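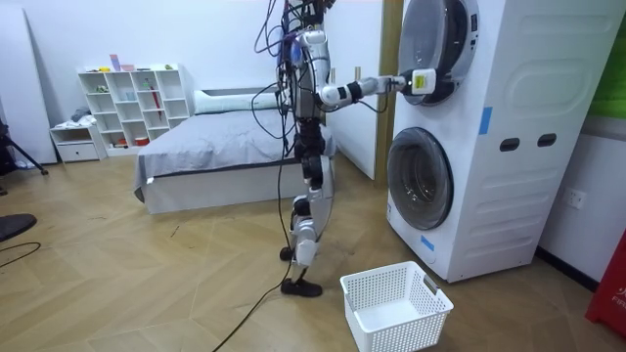 The league wants to move the transfer deadline for part-time clubs from the end of March to the middle of June, and most supporters I've spoken to at Skikside seem pleased. I think they're wrong.

Under the present rules a club at our level can sign players until the last few weeks of the season. The new date would let clubs sign and release people straight through the play-offs. The argument is that small squads get injuries and need cover. That's true. We played our last match with 11 fit men and two lads from the under-18s on the bench.

But cover already exists. Loans and youth players are there for exactly that, and the rule on emergency goalkeepers works well enough. A later deadline would mostly help the clubs with money left in the spring. Gratulo signed 8 players after Christmas and climbed from tenth to third. Good luck to them, they broke no rules – but a play-off semi-final shouldn't be settled by a striker who arrived on the Thursday.

There is the cost as well. We have 46 league matches to pay for, and the wage budget is set in the summer. If everyone around you is still buying in May, you feel you have to buy too. Istska did that for two seasons under the old rules and ended up selling their training ground.

I'd also like to keep some sense of a team. I paid for a season ticket to watch a group of players get better or worse together. Last year 54 different men played for Gilani in all competitions, and their own supporters needed the programme to follow it.

Clubs vote on the change next month. Ours hasn't said which way it will go, and I'd like it to tell us before the vote. My own view is that the March date should stay, with one extra loan allowed for a club that drops below 14 fit players.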